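Lab 4 notes - comparing hand-held grippers
Instructor: Ruben Dewulf
Read before you come in. Bring these with you, the worksheet refers back to the step numbers.

What we're comparing

Two finger sets, same hand-held body. Dreneo fingers = soft, bend around the object. Divavik fingers = stiffer, flat pad, less give. Question for the lab is which one gives cleaner data on a plain tabletop task, and whether the tracking holds up when both hands work close together.

Last year people wrote "the soft one felt nicer" and stopped. Not enough. Feel is allowed but only in the comments box, and you need a trace to go with it.

Terms, quickly
Aperture - distance between the fingertips. Logged the whole time.
Pose - where the gripper is and how it's turned. Comes from the marker cube.
Dropout - any stretch where the pose is missing or jumps.
Trial - one pick, one place, hands back to start. Talking in between does not count as a trial.

Setup

1. Log in on the Groen recorder, open a new session, name it with your group letter and the finger set. No spaces in the name, it breaks the export.

2. Zero the aperture. Fingers fully closed, press zero, fingers fully open, press again. If the reading drifts after that do it over, don't correct it later in the spreadsheet.

3. Check the cables before you pick anything up. A cable pulling on your wrist shows up in the pose trace as a slow lean and you wont notice while you're doing it. Let it run back along your forearm, enough slack to reach the far edge of the table.

4. Stand square to the table, one gripper in each hand, both cubes facing up enough that the camera gets them. Elbows loose. Hold still until the recorder beeps.
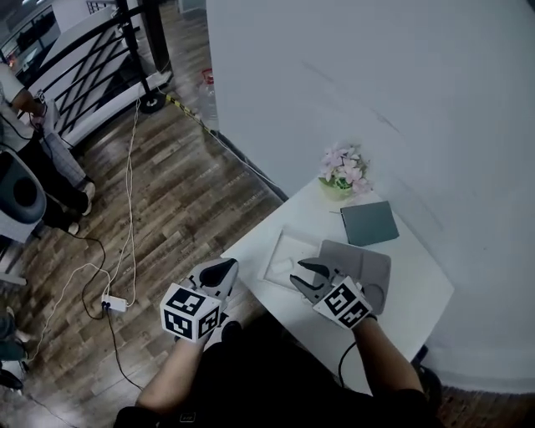
5. Do one dry run without recording. Both partners. Say out loud which hand moves first, then stick to it for every trial.

6. Record 10 trials per finger set per person. Swap roles after, not halfway.

Task for the trials

Right hand picks up the small block, left hand steadies the tray if you need it. Lift clear of the rim, put it down on the other side, release, back to start. Nothing fancy. Speed doesn't matter, same speed every time does.

Don't regrip in the air. If it slips, let it go, mark the trial as a slip and carry on. Slips are results. Deleted slips are how we got that very pretty and very useless plot in January.

What goes wrong with the pose
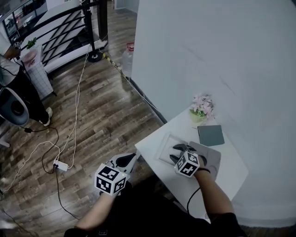
Marker tracking is only as good as the faces the camera can see. One face square-on will give you a pose but the tilt is weak, it can flip between two answers. Two faces is better, three is what you want. A cube tilted like the one over the table, three patterned faces showing, is a good position to start from. Trouble comes when you roll the wrist inward to reach across the tray and your own hand covers the cube, or one gripper passes in front of the other. Then you get a dropout, usually over 200 ms, and the recorder fills it with a straight line. Straight lines in hand motion are suspicious. Look for them.

Also - bright lights flat on a cube face wash out the black squares. Turn a little, problem gone.

Reading the traces

Open the Detudico viewer, load both sessions side by side. Aperture on top, pose below. For each trial note:
- aperture at first contact
- aperture once the grip settles
- any dropout, start and end
- slip yes/no

With soft fingers the motor-side number keeps closing after contact becuase the fingers are bending. So "aperture" is not object width there. With the stiff set it's much closer. This is the main point of the lab, please don't miss it in the write-up.

Sample file for practice is session 443. It has one slip and one bad dropout in it, find both before you start on your own data.

Hand in

One page per pair, plus the export. One plot of each finger set, same axes, same scale. Then a short paragraph - which set would you pick for collecting demos on this task, and what would have to change about the object for you to pick the other one.

Grippers go back fingers open. Log out of the recorder.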